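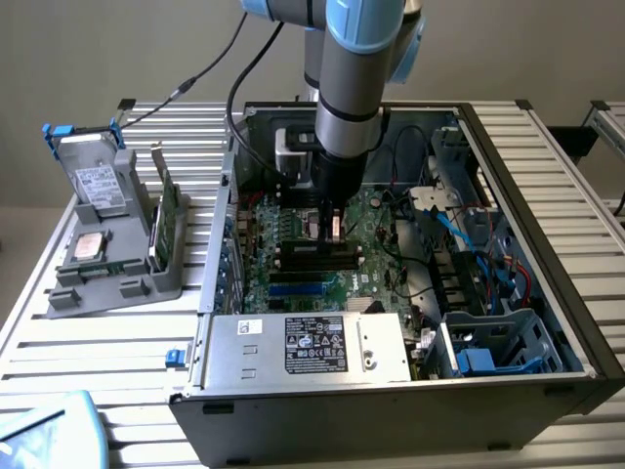
**Can we visit and see the robots working?**

Visits are by appointment. We hold an open day every May and take school and company groups of up to 50 people through the rest of the year. Write to the front office with a date and the size of your group.

## About Timance

Timance builds and programs robot cells for computer repair and recycling shops. Evangelia Chatzigeorgiou started the company in a rented unit behind the Athanasiadis print works, and we are still in the same building, now with the upper floor as well. Antigoni Karras runs the demonstration room and leads most of the tours.

## What you will see

The main demonstration is desktop computer work. An arm with a two-finger gripper reaches into an open tower at the memory slots. Other parts, including a hard drive and a processor, have their own places in a holder beside the case.

A tour lasts 50 minutes. It covers the demonstration room, the programming desks and the test area, where we run each new gripper program 500 times before it goes to a customer. Staff stop the arm between runs to take questions.

## Before you come

- Closed shoes are required in the test area.
- Children under 12 need an adult with them.
- Parking is on the Stemov side of the building. There are 3 spaces for visitors, so larger groups should arrive by bus.

The visitor page was last updated June 16, 2023.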